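Talks > Home and Wardrobe > Knitwear notes
Last updated: May

Speaker notes, folding and storing dark knits (20 minutes, leave time for questions)

Say hello, thank Lucrezia Barbieri for the invitation and for finding me a decent table. Mention the Ilow talk last spring, where I ran over and they had to switch the lights off on me!

Start with the confession. I own 16 black jumpers. My sister says they're all the same one, and she's wrong, but I do see her point at six in the morning when I'm hunting for the one with the good neck.

Then go to the survey. We asked 117 people on the Betancur mailing list how they keep their knits, and most of them said "on a hanger". Pause here, let the groan happen. Heavy knits drop at the shoulder on a hanger and you get those two little horns that never quite go away. Fold them, please.

Hold up the grey one from the bag and do the fold slowly. Face down, sleeves across the back, then thirds from the hem up. Don't press it flat with your hands (I always do, I can't help it). Ask if anyone folds in half first, and let them argue a bit.

Next bit, black cloth on its own. It's a pain to sort because you can't see what you're holding. I look for the rib first, then I find a seam and follow it with my thumb until I get to the hem. If the whole thing has rolled up on itself, pick it up by the middle, let it hang, and let the weight do the work.
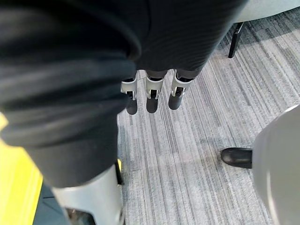

And take your time over it, because a hem that's gone under once will go under again the moment you start folding. I give mine a little shake over the bed. Fine rib is kinder than chunky stuff here, it drops straight more easily.

Lint: Fitora brush, short strokes, one direction. Pass it round the front row. Get it back this time.

Moths if there's time. If there isn't, skip to the drawer question and tell them the Ilix handout has the rest on the back page.

Questions. Somebody will ask about cashmere.

181 shares | 16 comments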